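# Chapter 6: Comparing Grippers

A gripper that does well on one object may do badly on the next. For that reason a comparison needs a fixed set of objects, a fixed number of tries, and a clear rule for what counts as a grasp. This chapter uses the tests run at Presdale by Wai-kit Shih, who tried two sets of fingers on the same arm. The Ahonen fingers have smooth pads. The Tundberg fingers have ridged ones. Each set made 200 attempts, and the Tundberg set held on in 176 of them.

Totals like these hide a good deal. Section 6.1 sorts failures by cause – slips, missed closures, and collisions with nearby objects. Section 6.2 covers the choice of camera position.

Pad shape matters most when the target has no flat sides. A smooth pad meets a curved wall along a narrow line, and small errors in angle can make the object turn. With closely spaced ridges, like those on the orange pads at the pot's rim, we also have to ask which way the ridges run relative to the direction of lift. Exercise 6.3 returns to this point. 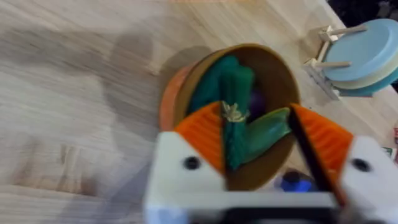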